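About us

Who we are

Nututside Workshop. A shared workshop in an old joinery unit, behind the tyre place, down the lane with the bad potholes. We build robots and small bits of automation, mostly on benches we made ourselves. Open to members mornings and evenings, kettle always on.

We started in a garage. Two people, one soldering iron, a lathe that came with the house. Then a third person wanted somewhere to build a greenhouse watering rig, and a fourth had a broken engraver, and the garage ran out of floor. Moved into the unit one April with 2000 pounds and a borrowed van. The roof leaked till November. It doesn't now.

What we've got

Main room – six benches, pillar drill, bandsaw, the lathe (still going). Please sweep up after yourself.
Clean room – not a real clean room, just the one with the door that shuts. Electronics, printers, anything that hates sawdust.
Back room – arms and enclosures. Bookable.
Store – shelves at the far end, one crate per member. 29 crates at the moment, all taken, ask about the waiting list.

There's also the scrap rack. Aluminium offcuts, odd lengths of extrusion, motors out of dead printers. Take what you need, put something back when you can. If it has a name on it then it isn't scrap.

What we make

All sorts. Kasten is our oldest project, a cabinet that finds screws for you. You type in the size and a drawer slides out. It gets it right most days. Second version has been on the bench for ages becuase everyone uses the first one and won't let it be taken apart.

Womimex is the plant waterer, now on its third pump. Quiet at last. Three members have one at home and there's a parts list on the noticeboard by the sink if you want to build your own. Allow a weekend, and another weekend for the leaks.

Clatier is the big one at present. A pair of arms on one platform, working together on sorting and handling. Started as a kitchen table build and came to us when the table was wanted back. Everything hangs off a length of aluminium extrusion along the front, so you can slacken a clamp and shift a base without redoing the lot. Servos at the joints, cables run down the outside where you can get at them. We tried tucking them away on an earlier build, lost an evening to every broken wire, won't be doing that again. White walls round it to keep the light even. Cloth underneath, which is kinder to whatever gets dropped.

Cost so far is 3604 pounds, mostly servos. Should of been less. We bought the cheap ones first.

Right now it's the clear tray work.

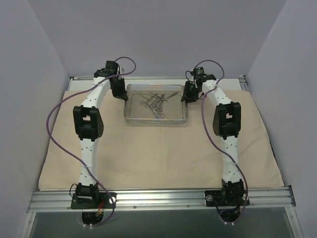 Thin shiny things with ring handles, all crossing over each other, so it's a good test. Scissors and forceps tangle worse than anything we've tried. Spoons were easy by comparison. The job is to pick out one, leave the others where they are and lay it down flat. Slow going. Two arms help, one to steady and one to lift, but then you've got two lots of cable to keep clear of the tray and twice as many ties to snip when something needs swapping. Notes are in the Clatier folder on the shared drive, newest at the top, please add to them.

Joining

200 pounds a year, or pay monthly, same total. Covers the room, the power and the shared tools. Bring your own materials. You don't need to know anything about robots, plenty of us didn't. You do need to do the induction before touching the bandsaw, no exceptions, takes an hour.

Come and have a look first. Evenings are best, from seven. Ring the bell twice, it's hard to hear over the extractor. Parking in front of the unit only, not by the tyre place gates.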